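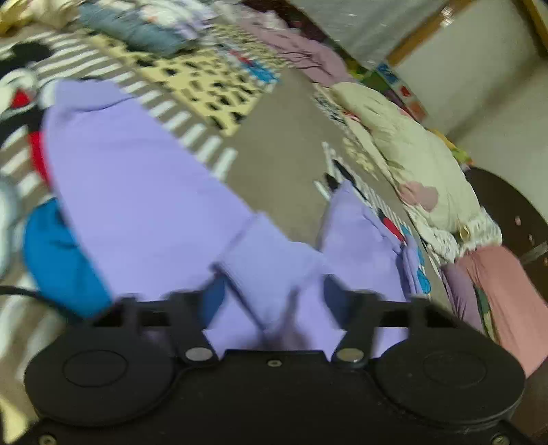

Dehua Xiao wrote in after the last edition to say that the Delicates cycle on her Braller shrank a cardigan to fit a teapot, and could the manual please mention the temperature dial. It now does. Please read this section before pressing anything that lights up.

4. Washing Delicates

4.1 Read the care label. If it has been snipped out because it itched, treat the garment as wool and hope.

4.2 Close zippers, fasten hooks and turn the item inside out. Empty the pockets. Tissues count.

4.3 Load the drum no more than half full. The door will close on a good deal more than that, and should not be taken as advice.

4.4 Turn the program dial to DELICATES, then set the temperature dial separately. The two dials do not consult each other.

Note: The temperature dial stays wherever it was left. If the last load was towels, it is still set for towels.

4.5 Pour liquid detergent into the left compartment, up to the lower line. The upper line is for work clothes.

4.6 Press START and hold until the light stops blinking. The cycle takes 40 minutes — the display says 27, and pauses at 9 while it thinks.

CAUTION: Do not pull on the door during the pause. The lock releases two minutes after the drum stops.

4.7 Dry flat on a towel, away from radiators. Do not use the dryer, including "just for a minute."

If the display shows E4, see Section 9, Drain Filter. Bring a shallow pan.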